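How Do You Teach a Robot to Fold a Sweatshirt?

Guess what people do at the Joubert open day? They fold laundry! All day long! And the grown-ups in charge are thrilled about it, because every fold is a lesson for a robot.

You probably learned to fold by watching somebody else. Robots can learn that way too, but they need to see a job done over and over before they get the idea. The Joubert team calls its folding project Trendance, and when our group visited, they had 2675 folding lessons saved up already. Wow!

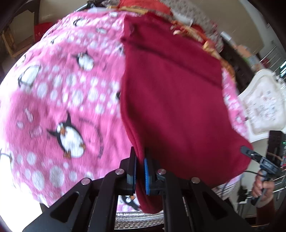

The tool for giving a lesson is called a hand-held gripper. It has two fingers that pinch together, a bit like kitchen tongs. A person squeezes the handle, the fingers close, and a camera on the gripper records what happens. Why not just use your own hands? Well, a robot doesn't have your hands! If its teacher works with two stiff fingers, the robot can copy the moves with two stiff fingers of its own.

Try it at home. Put on thick mittens, use only your thumb and one finger on each hand, and fold a T-shirt. Tricky, right? 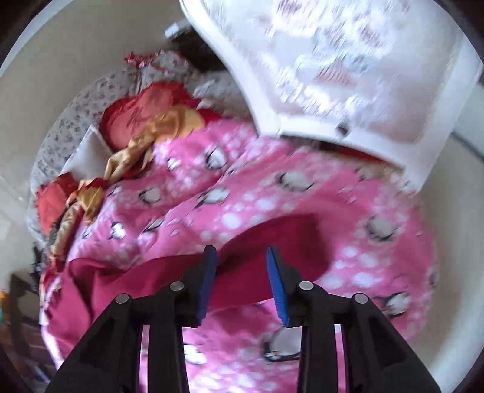 Cloth is one of the hardest things for a robot to handle. A wooden block keeps its shape when you pick it up. A blanket or a sweatshirt slumps and wrinkles, and it almost never lands the same way twice. So the robot can't just memorize one set of moves — it has to look at the cloth and work out where to pinch next.

Patterns make it harder still. You know that a penguin printed on a blanket is part of the blanket. A robot has to learn that! 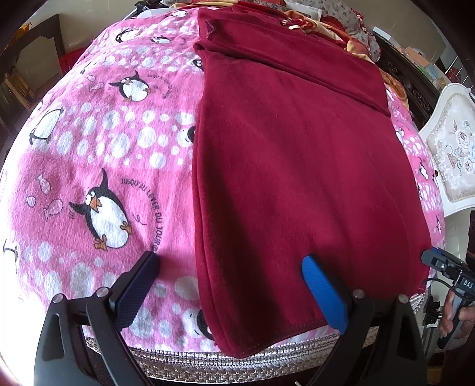

Nandi Le Roux, our guide, told us that messy folds are useful too. When a sleeve slips and the person goes back to fix it, the robot gets to learn about fixing mistakes. (I liked that part best.)

Visitors each got a turn at folding. My first try took me around 16 pinches, and my sweatshirt came out looking like a pancake with a bite taken out of it. The second one was much better — almost square!
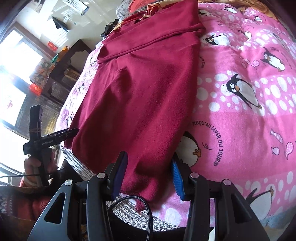
Nandi said that she still can't fold a fitted sheet herself, so she'd be very happy if a robot learned it first and then taught her.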